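## 4. How elastic edges shape a folded pair of pants

Most of the folding advice we collected treats pants as two flat tubes joined at the top. That works nicely for dress slacks and stiff jeans. It works much less well for pull-on denim, and this section is about why we came to find these humble pants so interesting!

The garments came from the Hunov sorting room, where Hagos Degefa and Assunta Melis had been setting aside pieces that were hard to stack. Of the 496 pairs of pants they kept for us, the pull-on styles got the most notes in the margins. "Won't square up" is a typical entry. So is "fat on one side," which became our working name for the whole problem.

### 4.1 The waistband side

A sewn-in elastic is shorter than the cloth it holds. When no one is wearing the pants, the extra cloth has to go somewhere, and it goes into small pleats. Fold the garment into a rectangle and those pleats end up stacked along one edge, while the rest of the bundle is plain denim lying on plain denim.

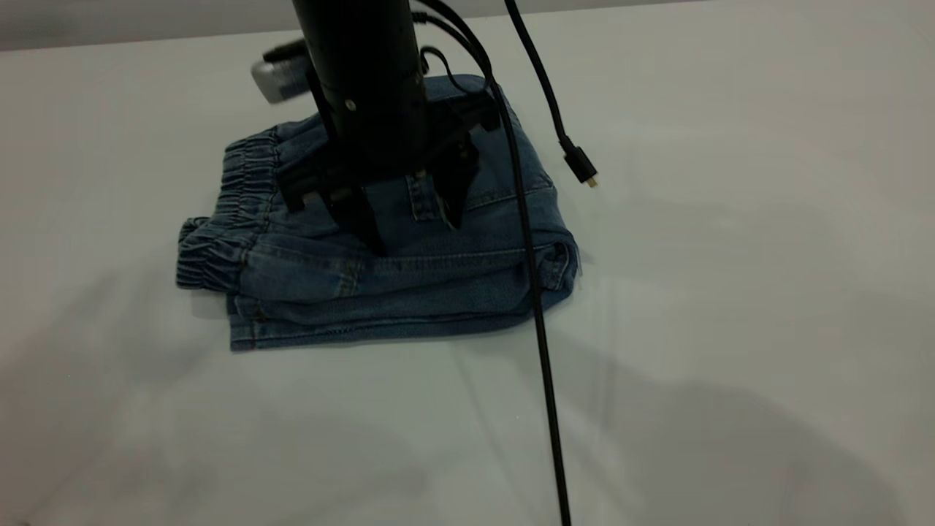

**Figure 4.** Blue denim folded into a compact, roughly rectangular stack. The gathered waistband is on the left side.

Our first thought was to smooth the band before folding. Melis, who has folded far more laundry than the rest of us put together, tried this with both palms on a long run of samples and reported that the pleats came right back once she let go. Her better idea was to leave the band alone and choose where it lands. If it sits at an outer edge, the stack leans but stays readable as a stack. If it gets tucked into the middle, the top layer rides over it like a rug over a cord, and the whole bundle rocks.

We scored each bundle for lean and for rocking on the Budinard scale, as adapted by Zuccaro for soft goods. Two folders worked separately and compared scores only at the end of the session. Their notes agreed closely on rocking and rather less on lean — Degefa is much stricter about corners.

### 4.2 Cuffs add a second gather

Jogger cuts bring elastic to the leg openings too, and this is where things get fun. A cuff is narrow, so it holds its shape more firmly than the waist does, and it tends to poke out of a bundle that is otherwise tidy. Folders had to decide whether to line the cuff up with the waistband or send it to the opposite edge.

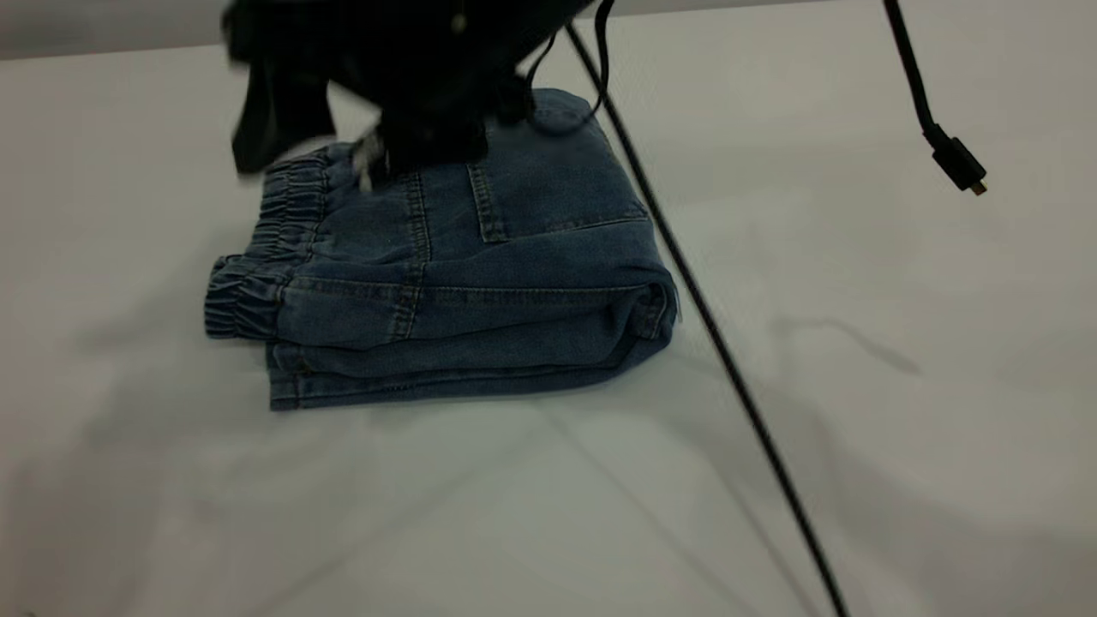
**Figure 5.** Jogger-style denim pants, folded. An elasticated cuff protrudes just below the gathered waistband; the back patch pocket has double rows of tan-gold topstitching.

Putting both gathers on the same side keeps all the bulk in one place. Guido Costa argued for this from the start, on the grounds that a shelf stack can then be built by turning every second bundle around. We tried his method on a run of Kovačević shelving and it held up beautifully. The opposite arrangement gives a more even single bundle but a springy one, and the folders disliked it when they had to carry several at once.

### 4.3 Seams and pockets as folding guides

We had expected the folders to work from the outline of the garment. Instead they talked about stitching nearly all the time. Contrast thread is easy to follow with the eye and the fingertips, even when the cloth around it is puckered or faded, and a seam gives a line to fold along where a ruffled edge gives none. 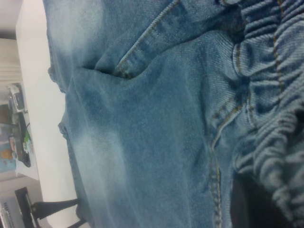
**Figure 6.** Close view of light, acid-washed denim, with the curved pocket opening, a double-stitched seam in tan-gold thread, and the gathered waistband along the right edge.

The front pocket is less helpful. Its edge is curved, so anyone who lines a fold up with it gets a skewed bundle, and the loose mouth can catch a thumb on the way past. Pierina Leone now teaches new folders at Otbridge to find the double seam first and to ignore the pocket until the legs are together. We adopted her order for all the remaining samples, and the effect on lean is taken up in Section 5.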